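Section 4: Setting up the Grultwood under-counter compost bin

OK, you've got the bin out of the box and the door bracket is on (if it isn't, go back to Section 3, I'll wait). Now for the part I like best, getting the thing ready for food scraps.

1. Rinse the inner bucket with plain water. No soap! I used dish soap on my first one and the whole cabinet smelled like fake lemon until February.

2. Push the charcoal filter into the lid, fuzzy side up, until both tabs click.

3. Tear up 2 sheets of newspaper and lay them in the bottom. Skip the shiny ads.

4. Hang the bucket on the rail and swing the door a few times. If it scrapes, back the lower screw out a quarter turn and try again.
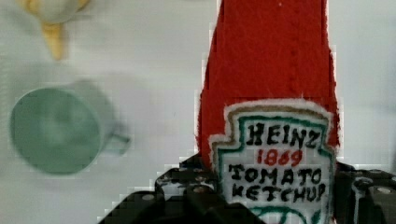 Note: the rail that comes with the bin is fine for most cabinets, but mine are old and a little crooked, so I swapped it for the Clatamon rail. Same holes, longer lip. Gaétan MacLeod wrote in to say he got by with a folded bit of cardboard behind the bracket, and I've got no argument with that.

5. Set the fill line. Slide the orange ring to 40 on the side scale for a small household, or leave it at the top if you've got kids and a lot of apple cores.

6. Put the lid on and press down at the back first, then the front. Front first and it pops up again – every time.

Caution: don't lift the bucket by its rim when it's full. Use the handle, and keep your other hand underneath.
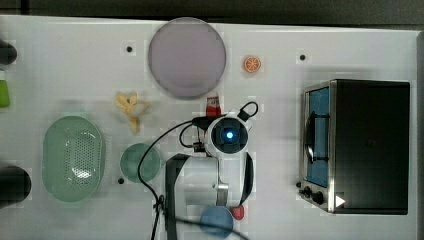 Fruit scraps are where most people start, and they're a great first load. I tear mine up before they go in, since big pieces sit there forever. A banana peel splayed open like the one by the plate should be ripped into strips first, and I go easy on citrus like that orange slice, maybe one or two pieces between layers of paper. Onion skins, same deal.

7. Add a handful of torn paper after each load and close the lid.

8. Empty the bucket when it reaches the ring. Rinse, dry, new paper, done.

Filter changes are in Section 5, along with Hanna Głowacki's trick for getting the old one out without a screwdriver.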